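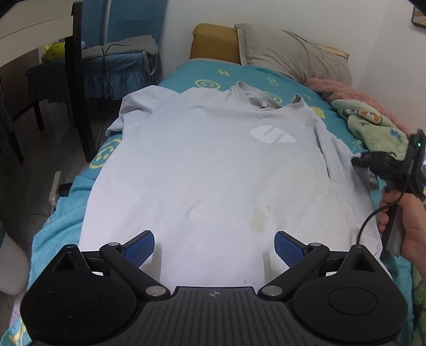 tournevis_mou a répondu :
3000 pour un poste complet c'est jouable, mais pas si tu prends tout chez Sononer. Leur devis compte la formation à part, regarde bien la dernière page. Nous on l'a vu trop tard.

baluchon38
Ah mince. Je l'avais pas lue cette page. Je remets le contexte pour ceux qui arrivent : on veut s'équiper pour enregistrer des gestes de pliage et rangement de linge avec des pinces tenues à la main. Une enveloppe, 3000 tout compris, à engager avant fin juillet. Pas de bras robot cette année, c'est tranché. Le bras ce sera sur le budget suivant, si budget il y a.
Devis en main :
Sononer, la pince nue à 769
Alby, rien reçu malgré deux relances
Donc deux pinces ça fait déjà la moitié de l'enveloppe et j'ai pas encore acheté un câble.

okapi_gris
Pourquoi deux ? Commence avec une. Tu apprends le réglage, le tri des enregistrements, tout le bazar, et tu prends la deuxième quand tu sais ce qui te manque.

tournevis_mou
Pas d'accord du tout. Du linge à une main c'est pas du pliage, c'est du ramassage. Si le but c'est plier, faut deux pinces dès le premier jour, sinon tu refais toutes les prises après. Tu paies deux fois en heures.

okapi_gris
Les heures sont pas sur la même ligne budgétaire que le matériel. C'est bête mais c'est comme ça que ça se décide.

baluchon38
Vous avez raison tous les deux et ça m'aide pas lol

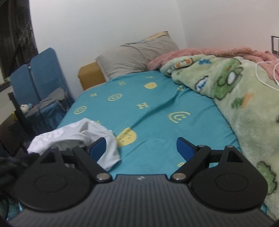 zeste.de.vis
Perso je mettrais rien dans les accessoires de repérage. Sononer vend un jeu de mires à coller autour du poste, 184 le lot, et sur le devis c'est présenté comme quasi obligatoire. Pour un labo tout blanc je dis pas. Mais un drap turquoise couvert de smileys jaunes, plus une couverture à motifs juste à côté, ça donne deja plein de détails à accrocher pour le suivi. Faites des essais sans. Les mires se commandent séparément, rien ne presse.

tournevis_mou
+1 pour les mires. Par contre un tissu imprimé ça se déplace et ça se froisse, donc comme repère fixe bof. J'achèterais pas mais je compterais pas dessus non plus.

zeste.de.vis
Ok oui, le drap seul non. Drap + murs + meubles, ça passe. Chez nous ça passe en tout cas.

baluchon38
Bon, 184 de gagnés. Et les patins ? Sononer dit consommable, sans donner de durée. Quelqu'un a une idée ?

okapi_gris
Ça dépend trop du tissu. Prévois une ligne "patins de rechange" à 100 et n'y touche pas. Vavau en fait des compatibles mais vérifie l'entraxe des vis avant de comander, y a eu des soucis.

tournevis_mou
Les Vavau j'en veux plus. Trop lisses sur le coton fin.

okapi_gris
Jamais eu ce problème. Vieux lot peut-être.

zeste.de.vis
Ma liste pour tenir l'enveloppe, dans l'ordre où je signerais :

1. Les pinces. Deux, désolé okapi. Demander le prix par paire, c'est jamais affiché mais ça se négocie. Et prévoir l'alim du poste dans le même bon de commande : multiprise, rallonges, de quoi fixer les câbles. Une multiprise posée sur le carrelage ça dépanne, pour un poste qui tourne toute la journée je la mettrais en hauteur.
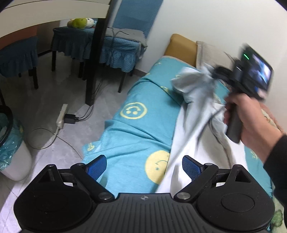 2. Le stockage. Toujours sous-estimé. Disques en double dès le départ.

3. La formation, mais chez Hopkin, une demi-journée. Moins cher que Sononer et ils se déplacent. À confirmer, leur tarif date de l'an dernier.

4. Les patins, la ligne à 100 d'okapi.

5. Le textile. Draps, tee-shirts, serviettes, du clair et du foncé. Friperie, pas besoin de facture à rallonge.

okapi_gris
Je maintiens qu'une seule pince suffisait pour démarrer. Le reste de la liste ok. J'inverserais 2 et 3.

tournevis_mou
Non le stockage avant. On s'est fait avoir.

baluchon38
Merci !! Je rappelle Sononer demain matin pour le prix par paire et j'écris à Hopkin. Alby tant pis. Je remets les chiffres ici dès que j'ai les réponses.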